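Why I Stopped Cheering for Big Tree Planting Numbers

Every February my inbox fills up with tree planting appeals, and every February I get a little grumpier about them. I love trees! I have spent a good chunk of my adult life on my knees in the mud putting them in. But I've come around to the view that counting seedlings is a terrible way to decide if a burned hillside is getting better, and I'd like to make the case without anybody throwing a trowel at me.

The hillside I know best is the one above Halliday, where the fire went through eleven years ago. It took the ridge, both gullies and most of the old sheoaks down by the creek. A few months later the first planting day was organized, and I was there with a bucket and a terrible hat. We put in 1,062 seedlings that weekend. I remember the number because it was on the banner, and then in the newsletter, and then on the grant report, and for all I know it's still being quoted somewhere.

When Marama Costigan and I went back two years later to see how they were getting on, we found 47 alive. We walked the rows twice in case we'd missed a bunch (we hadn't). The wallabies had eaten a lot of them, the first dry summer took plenty more, and some had been planted on bare rock with a handful of dirt kicked over the roots, probably by me.

Meanwhile the north gully, which we had skipped because it was too steep to carry water up, was a mess of green. Wattles, mostly, and bracken, and a scrappy sort of pea bush that Marama got very excited about. All of it had come up from seed that was already in the ground. It looked awful if you like rows. It was full of birds.

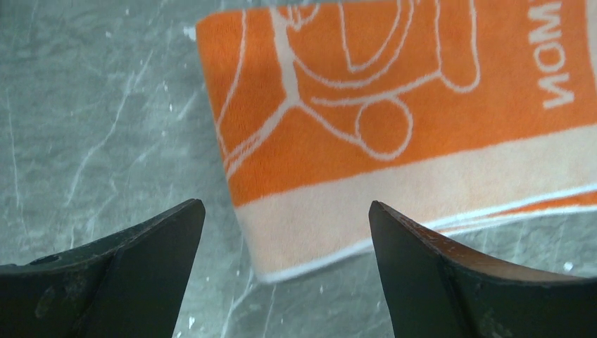
Now, I know the obvious comeback, and Murray Trevaskis gives it to me every time we meet. Murray says one gully doesn't prove anything, and that there are places where the seed bank is gone and you will wait forever for it to fix itself. He's right about that. Old farm paddocks are the clearest case, where the soil has been plowed and fertilized for so long that all you get when you fence it off is thistles. Those places need planting, and they need somebody to come back with water the next summer, and the one after.

My gripe is with doing it everywhere, first thing, because it photographs well. A burned forest looks dead to most of us. It's black and it smells bad and you want to do something, which I completely understand. So in we go with trucks and boots and stakes, compacting the soil on top of all the little things that were about to come up by themselves. We sometimes bring in weeds on our tires too. I've seen a line of fleabane running straight up a hill exactly where we parked.

What would I do with the money? Fences and weeding, for a start. Neither one is any fun to raise funds for. Mereana Trevaskis (yes, married to Murray, and yes, dinner at their house is lively) ran the pest control at Trolau for two seasons, and she had to beg for every trap. Foxes and feral cats move through burned country fast, when there's no cover left for anything small to hide in. If you want bandicoots in ten years' time, the trapping matters a whole lot more than whether some donor's name is on a sapling.

I'd also pay somebody to keep going back. Pick some spots, walk them each spring, write down what's there, and do it long after the newspaper has lost interest. I'd give up a hundred banners for one person with a notebook and a gas allowance.

I'm not asking anyone to cancel their planting day. They're good days. Kids get dirty, neighbors who haven't spoken since the water tank argument end up sharing a thermos, and people who have planted a tree do tend to care what happens to it. Just wait a bit before you set the date. Give the hill a couple of springs, walk it with someone who knows their seedlings, and plant the bare bits that are still bare.

And if an appeal turns up with a great big number on the front, write back and ask how many of last time's are still alive. I've sent that email to four groups so far. One has answered, and they were very nice about it, and they didn't know.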